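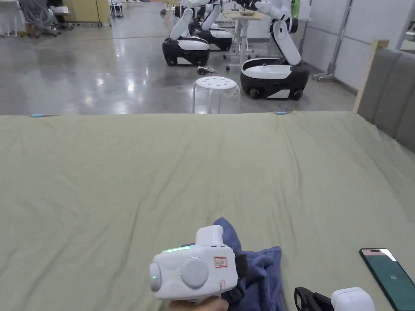
Clollel, the household robotics firm based in Gonmont, has begun teaching its machines to handle laundry by having people do the job first, with a gripper held in the hand. The work is carried out on a full-sized bed set up on the workshop floor, a few steps from the wheeled robots that are meant to learn from it. A session starts with a crumpled garment dropped on the sheet, such as the navy-blue one used for a recent run on a green fitted sheet, and the person at the bedside must pick it up and lay it flat using only the white handheld grippers.

The company said it had recorded 1287 complete folds by the start of October and wants 3000 before it trains the next version of its software. Attempts that go wrong are kept as well, but are stored separately and do not count towards the total.

Dalia Butkienė, who runs the recording work, said the firm had tried steering the robots by remote control last year and still does so for some jobs, including loading a dishwasher and opening cupboard doors. Cloth proved slow that way. An operator who could fold a shirt at home in a few seconds needed several minutes to do it through a robot, and many gave up part of the way through a shift.

"With the gripper in your hand you can feel when the cloth is slipping," she said. "On the remote rig you find out when it's already on the floor."

The handheld devices record where the hand moves and how far the jaws open and close. Those movements are then matched to the arms of the robot, which has gripper hands of its own. Movements the robot could not copy, such as reaching too far across the mattress or twisting the wrist past a certain point, are picked out by the software and the fold is thrown out. Butkienė said new starters lose a lot of their early folds to this and that most get the knack within a week.

Operators are asked to change the starting position of the clothes each time, and to swap the bedding between sessions. Tobias Oyelaran, a software engineer at the firm, said an earlier set of recordings had been made almost entirely on one plain sheet. When the robot was tried on a different colour it went for creases in the bedding and left the clothes alone.

"It pulled the sheet up very neatly," Oyelaran said. "It had no idea there was a jumper on it."

The earlier set, which ran to 2558 recordings, has been dropped except for a small part used in testing.

Clollel employs its operators on hourly contracts, and most of them live in Gonmont or the neighbouring town of Stistmont. Otis Kapoor joined in the spring after working in a hotel laundry. He said the folding was easy enough but that doing it slowly took practice, as quick tugs and shakes are not allowed under the firm's instructions. His brother Barrett has since joined the evening shift, which finishes at 10pm.

Breaks are taken every 40 minutes. Kapoor said his forearms had ached for the first fortnight, and that operators had asked for a lighter version of the device. The firm said one was being drawn up but gave no date.

Arlo Van Dusen, who lectures in robotics at Mahmoud College in Stistmont and has no ties to the company, said recordings made by hand were cheaper to gather than those made by remote control, and that several groups were going the same way. He warned that the two did not always line up.

"A person leans, shifts their feet and looks around the side of things without thinking," he said. "The robot has to get there with a different body. You won't know how much carries over until you run it."

Clollel plans to run its first full trial on the robots in the new year, starting with T-shirts and towels. Trousers will follow if those go well. Fitted sheets are not on the list, and Butkienė said the firm had no plans to add them. Trials in customers' homes would need a separate safety check, which has yet to be booked.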